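Rurkenwood Shared Workshop
Two-Arm Build, Handout 4: Why the simulator is not your friend

Read this before you come to the bench session. Bring a printout if you can, because the wifi at the back of the shop has not improved.

1. Where we are

By now your group should have the arm frames bolted to the backing board, the wiring run through the sleeves, and the Skalaseck controller talking to a laptop. If the controller is not talking to your laptop, fix that first. Nothing in this handout will help you with it. The sheet from Handout 2 covers the driver problem and the other driver problem.

Most groups have asked when they can start running tasks in the simulator, and two groups have gone ahead and done it. I have nothing against that. I do object to the reports I got back, which said the arm "can sort" this or that. A program moved some shapes on a screen. We will see what the arm can do when it has gravity, slop in the elbow and a table somebody spilled glue on.

2. The layout

Everyone uses the same layout so that we can compare results. Looking down on the table, with the two arms coming in from the bottom of the view:

Blue tray at far left, long side running up and down.
Yellow container, open at the top, near the middle.
White square pad to the right, set a bit higher than the container.

The table is plain gray. Leave it plain. Last term a group put a wood texture on theirs and spent an evening on it, and then wondered why the color threshold had quit working.

The task is to put the red piece in the yellow container. The right arm has no job in this exercise. Park it and leave it parked.

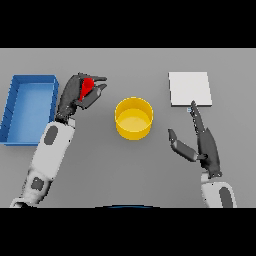

The yellow container was chosen for a dull reason: the shop has a stack of them. When you build the real table, use one of those and nothing from home. A mug has a handle and a narrower mouth, and your release height will be wrong for it.

3. What the Livis viewer does and doesn't tell you

Livis is the free viewer we are all using. The makers call it "bench accurate" on the download page. I would like to know whose bench. In our setup it has these gaps, and you should write them at the top of your log so you don't forget them:

Friction is one number for the whole table. You can change the number. You can't make one corner sticky.

Contact is generous. A fingertip that is next to a pad and a fingertip that is pressing on a pad can look the same from overhead. If your log says "touching," say how you know. A contact reading is a reason. "It looked like it" isn't.

Cables do not exist. Your real arm has a cable bundle that pulls the wrist when it turns, and the simulated arm has never heard of it.

Shadows are soft or missing. You can't judge height from them, so read the height off the joint values. 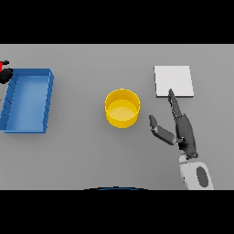 Fig. 1. Overhead view of the layout. The right gripper is open, with one finger reaching to the lower edge of the white pad.

Look at the gap between that finger and the pad and try to say what it is. Then ask the person next to you. We did this in the evening group and got answers from "none" to "a finger's width," out of people who were all very sure. An overhead view is good for left and right. It is poor for up and down, and the table is where up and down gets you into trouble.

4. Hand or gripper

The kit supports a many-fingered hand or a plain gripper. The catalog pushes the hand. My advice for the left arm is the parallel gripper, for these reasons.

It has one motion. When a grasp fails you have one motor to suspect.

The replacement pads can be cut from rubber sheet on the shop bandsaw. Fingertips for the hand have to be ordered, and they come when they come.

A hand can close around a small piece and hide most of it from an overhead camera. You then have to guess how the piece is lying in there, and your release will be as good as your guess.

Groups who have already paid for the hand can keep it on. Mark your results separately and don't average them with the gripper results.

5. Holding a rod over the container

Grip a rod near its middle, leaving some of it out on each side. Both ends have to clear the rim on release. Watch the lower end in particular, since a tilted rod drops that end closer to the rim than you expect.
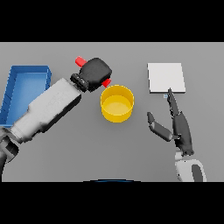 Fig. 2. Red rod held in the black parallel gripper, its lower right end just above the rim of the yellow container.

Stopping over the container does not count as success. Neither does opening the gripper. Success is the rod inside, lying still, arm back at its start position. Log anything else as a miss, with the reason beside it.

6. Bench exercise

a. Load the layout file. Check the position of all three items against section 2.

b. Do 7 runs in the simulator with no changes between runs. Write down every miss.

c. Shift the yellow container one container-width to the right and do 7 more. Do not retune first. I want to see what breaks.

d. Repeat step b on the real arm. Use the Mac Mathúna clamp to hold the board down. The cheap clamps creep.

e. Compare the two logs. If they match perfectly, check that you haven't logged the simulator twice. It has happened.

7. Settings to copy

Layout file number: 3112
Left arm speed limit: 104 on the Skalaseck scale (the scale has no units, and I have written to them asking why)
Gripper force: start at the lowest setting that holds the rod
Right arm: parked

Keep a hand on the stop switch whenever the real arm is powered. The stop button in the viewer window stops the viewer.

8. For next time

Hand in both logs, stapled, with your group letter on each page. Screenshots are welcome but they do not replace the log. Handout 5 covers calibrating the shoulder joint and needs the small hex keys, so whoever has the set from the gray drawer should bring it back.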